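Corau Hand-Held Gripper: Set-up Guide

Section 4. Fitting the pads and checking the view

Work through this section the first time you use the Corau, and again whenever you change a pad or take the camera off its bracket. Sections 2 and 3 (charging, and pairing with the Zumano recorder) must be finished first. Allow 20 minutes.

You will need:
The Corau with its camera fitted
One pair of pads, left and right
The hex key from the lid of the case
A soft dry cloth
A patch of clear, level floor

CAUTION: Keep fingers and loose sleeves out of the gap while you work the trigger. The spring is stiff when new and the pads close quickly.

4.1 Fitting the pads

1. Switch the Corau off and lay it on its side.
2. Push the trigger lock forward until it clicks. The arms are now held open.
3. Find the letter moulded on the back of each pad. L goes on the left arm and R on the right, as seen from the handle.
4. Slide the pad on to its arm as far as it will go.
5. Put the screw in by hand, then tighten it with the hex key. Stop as soon as you feel it grip.
6. Do the same on the other side.
7. Release the trigger lock and squeeze slowly. The flat faces should meet along their whole length.

If the pads meet at the front but leave a gap at the back, one of them is not fully home on its arm. Slacken the screw, push the pad back and tighten again.

Note: Small nicks along the lower edge of a pad do no harm. Change the pad if the flat inner face is cut or has gone shiny. Pads are always sold and changed in pairs, and a new pad used with a worn one will let thin objects slip.

4.2 Checking the view

The recording is only useful if the pads can be seen in it, so check this before you collect anything. A plain tiled floor is a good place to do it. The joints between the tiles give you straight lines to judge by, and there is nothing else to confuse the picture.

1. Switch on and wait for the steady green light.
2. Open Live View on the recorder.
3. Hold the Corau low over the floor, tilted forward as if you were about to pick something up. Leave the trigger alone so the pads stay open.
4. Look for a pad on each side of the picture, with bare floor between them.
5. Move the tool until a corner where the tiles meet lies in the gap.
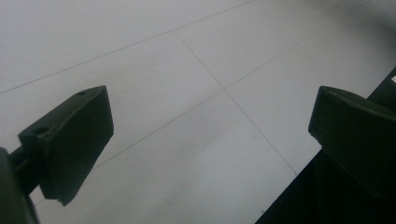

6. Squeeze the trigger slowly and watch both pads come in. They should travel at the same speed and meet over the same spot each time.
7. Open and close 14 times. The recorder counts these for you and saves the travel limits when it reaches the end. Do not let go half way, or the count starts again.
8. Press Save.

It does not matter if the outer part of a pad runs out of the picture when the gripper is wide open. What matters is that you can see the flat inner faces. If one of them is hidden, loosen the bracket screw, turn the camera a little towards that side and go back to step 3.

Note: Some darkening low down in the picture is normal when the light is overhead, as the tool throws its own shadow. If the pads are lost in it altogether, move to a brighter spot or raise Exposure by 2 steps. Going higher than that washes out pale floors.

CAUTION: Do not rest the weight of the tool on the pads. The arms can bend, and the travel limits will then be wrong even though the check appears to pass.

4.3 If the check fails

Pads move unevenly: look for grit in the slide, wipe it out with the cloth and repeat 4.2. Do not oil the slide.

Count stops early: the trigger was not fully released between squeezes. Let it come right back each time.

Picture freezes: switch off both units and start the recorder first.

"Limits not saved" is shown: the recorder's card is full or missing. See Section 7.

If the same fault comes back after two attempts, send the tool to the Prudham workshop with its case and both pads — we cannot test the arms without them. Mark the parcel for Donal Mac Giolla. Customers who bought through Skov should write to Dagný Briem there before posting anything.

Guide revised December 1, 2022. Continue to Section 5, Your first recording.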